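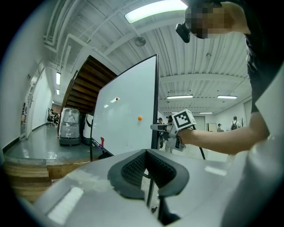
4.2 Whiteboards as small-object storage

Figure 3. Whiteboard in a shared work room, Mendoza site. An orange ping-pong ball is on the writing surface, a smaller red-orange round object higher up. Tray along the bottom edge with small items in it.

We did not plan a section on whiteboards. The coding scheme had one line for them ("writing surface, in use / not in use") and that was it. By the end of the first pass through the Mendoza rooms the line was useless. Boards hold things. Very often they hold more things than words.

Figure 3 is typical enough. Glossy white surface, thin black frame, tray at the bottom. A ball on the board where a drawing might go. The ball was coded as "placed object, non-writing" and the smaller round one as "magnet or similar", a category we kept loose on purpose as coders could not always tell a magnet from a button or a sticker without touching it, and the protocol said no touching.

Across both sites, Govano and Mendoza, the final log has 343 objects found on or at whiteboards. This covers the face of the board, the tray, and the top edge of the frame. Objects on the floor under a board were left out, also anything hung from the stand. 50 boards in all. Boards in corridors are in, boards in storage are not.

Three zones then. Short notes on each.

Tray. The obvious one. Markers, erasers, caps without markers, markers without caps. Also a lot of stuff with no link to writing: tape, coins, screws, a key, hair ties, a dried-up glue stick. Trays fill from the ends toward the middle, and the end nearest the door fills first. Upright objects in a tray (Figure 3 has one, red, near the lower left corner) were coded separately since they tend to get knocked down and so their position says something on how recently a person was there. That was the idea anyway. In practice the upright code was used unevenly by coders and we do not report rates for it.

Face. Objects held on the writing surface itself. Magnets mostly, then tape-backed things, then a mixed bag: hooks, clips, a plastic fruit, balls. How the non-magnetic ones stay up was not recorded in the first round. It should of been. We added an "attachment" field later, but only for Govano, so for Mendoza the field is blank for every object including the ball in Figure 3. Readers who want attachment data should use the Govano subset only.

Top edge. Least used. Nearly all the objects here are small and flat or can be hooked over the frame. Thin frames like the one in Figure 3 give almost no shelf, so low numbers are no surprise. Thicker frames at Govano did somewhat better.

4.3 Color

A side result, but it kept coming up. Objects placed on the face are bright. Red, orange, yellow. Objects in the tray can be any color. In Figure 3 both things on the face are in the orange to red range and stand out hard against the white. We think people pick bright items for the face because a white board makes them easy to find again, though a simpler reading is that magnets and toys are sold in bright colors. The Flundatum inventory list, which we used for purchased supplies, has no color column. So can't separate the two.

Coders also noted glare. Glossy boards under ceiling lights show bright patches, and the patches move as you walk past. Pale objects inside a glare patch were missed on first viewing more than once. Second viewings were done from a different spot in the room and this caught most of them. Orange and red objects were never missed on first viewing.

4.4 Angle and height

Boards on stands get turned. A board at an angle to the wall has a near side and a far side for anyone coming in, and the near side collects more. We measured height of each face object from the tray, not from the floor, because stands differ. Most objects sit in the middle band, where an adult arm goes without stretching. The higher band has fewer objects but they seem to stay longer; the 40 objects we were able to follow over a second visit in December suggest this, but the number is small and we don't want to lean on it. Objects in the middle band were moved, swapped or gone. Objects up high mostly just stayed were they were.

Note that the second visit covered Mendoza only. The Cludine building was meant to be a third site but access came through too late and it is not part of any count here.

4.5 Coding disputes

2 kinds of dispute took up most of the time. First, whether an eraser stuck on the face by its own magnet is a tray object out of place or a face object. We went with face. Location wins over purpose, everywhere in the scheme. Second, play items. Some coders wanted a seperate "play" class for balls, toys, figures. Dropped in the end. A ball on a board may be a toy, a marker for a spot, a prop for some task, or just parked there, and position alone does not settle it. All went under "placed object, non-writing" with a free text note.

The free text notes are uneven. Some are one word ("ball"), some run to a paragraph. They are kept as written in the supplementary table, spelling included.

4.6 What the tray does not tell you

Full trays were not a sign of a busy board. Several of the fullest had no fresh writing on either visit, and the markers in them were dry. For the rest of the paper we therefore treat storage and writing as separate uses and score them on separate scales (see 5.1). Face objects get their own score, tray objects another, top edge is folded into face because the counts are too low to stand alone.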